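Gurkidura: respuestas sobre reciclaje doméstico

LÉEME, versión 6

Contiene las respuestas de 78 hogares a 19 preguntas sobre qué hacen con pilas, bombillas y bolígrafos gastados. Es lo que la gente dice que hace - lo que acaba en el cubo de la cocina no lo medimos. 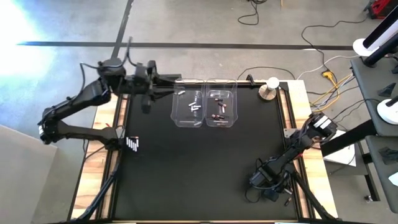
Área de Residuos y Consumo - Gurkidura

Formato: CSV, separado por punto y coma. Las casillas vacías significan "no contesta", salvo en la pregunta 9, donde Plivano las exportó como "no". No hemos podido separar unas de otras.

Yoshinori Ueda revisó la codificación. Desconfíen de la columna "siempre": casi todos la marcan y luego no saben decir dónde está el punto limpio.

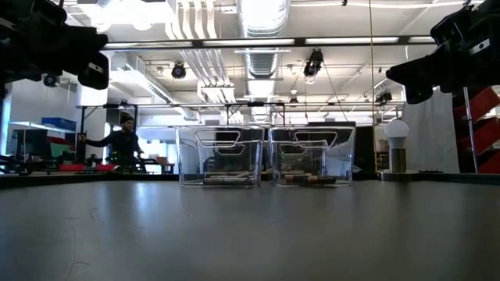 Tampoco sirve para comparar barrios. La muestra salió de clientes de Zovetti, y dudo que se parezcan al resto.

Licencia: uso libre citando la versión.
Última revisión: 1 de junio de 2026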